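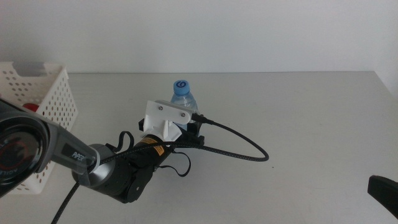

Questions fréquentes – location longue durée et occasions

Bosero loue et revend des voitures d'occasion révisées, principalement des citadines et des petits breaks. Les réponses ci-dessous concernent les particuliers. Pour un compte professionnel, écrivez à Gönül Sönmez, responsable des flottes, par le formulaire de contact.

Quelle est la différence entre Tandside et Dursun ?
Tandside est notre formule de location sans option d'achat : vous rendez la voiture à la fin du contrat. Avec Dursun, vous pouvez la racheter à un prix fixé dès la signature. Les mensualités de Dursun sont un peu plus élevées.

Quels véhicules sont proposés ?
Des voitures à essence, hybrides et électriques de moins de cinq ans. Nous ne proposons plus de diesel à la location depuis juin. Il en reste quelques-uns à la vente.

Que contrôlez-vous avant la mise en location ?
Chaque voiture passe par l'atelier, où la fiche de contrôle comporte 57 points : freins, trains roulants, éclairage, climatisation, batterie, ceintures, etc. La fiche remplie vous est remise avec les clés. Les petits défauts de carrosserie ne sont pas toujours repris, mais ils sont notés sur l'état des lieux.

Les pneus sont-ils compris ?
Oui, dans la limite d'un train de pneus été par contrat. Les pneus hiver sont en option. Une crevaison n'est pas prise en charge, sauf si vous avez souscrit l'assistance étendue.

Quel est le dépôt de garantie ?
200 euros pour une citadine. Pour les autres catégories, le montant figure sur le devis. Il est bloqué sur votre carte, puis libéré après l'état des lieux de retour.

Puis-je essayer la voiture ?
Oui, sur rendez-vous, avec votre permis original. Une photo du permis sur téléphone ne suffit pas. L'essai dure environ 70 minutes, papiers compris, et le parcours est libre. Le dernier départ est à 17 h.

L'autonomie annoncée pour les électriques est-elle réaliste ?
Nous affichons l'autonomie constructeur et, à côté, l'état de santé de la batterie mesuré à l'atelier. En hiver ou sur autoroute, comptez nettement moins. Le câble de recharge pour borne publique est fourni ; le câble pour prise domestique dépend du modèle.

À quoi sert l'application Trurnerari ?
Elle permet de relever le kilométrage, de prendre rendez-vous pour l'entretien et de déclarer un sinistre. Elle n'est pas obligatoire, tout peut se faire par téléphone. Si l'application affiche un kilométrage faux après une mise à jour, déconnectez-vous puis reconnectez-vous.

Que se passe-t-il si je dépasse le forfait kilométrique ?
Les kilomètres supplémentaires sont facturés en fin de contrat, au tarif indiqué dans vos conditions particulières. Vous pouvez changer de forfait une fois par an – la demande doit nous parvenir avant l'échéance mensuelle.

Puis-je rendre la voiture avant la fin ?
Oui, à partir du 13e mois, avec un préavis d'un mois. Avant cette date, des frais de résiliation s'appliquent.

Un conjoint peut-il conduire ?
Un second conducteur est accepté sans supplément s'il a son permis depuis plus de deux ans. Il doit être déclaré au contrat, faute de quoi l'assurance peut refuser la prise en charge.

Reprenez-vous mon ancienne voiture ?
Oui, si elle roule et si le certificat d'immatriculation est à votre nom. L'estimation en ligne est indicative. Le prix définitif est donné sur place, après examen, et reste valable sept jours.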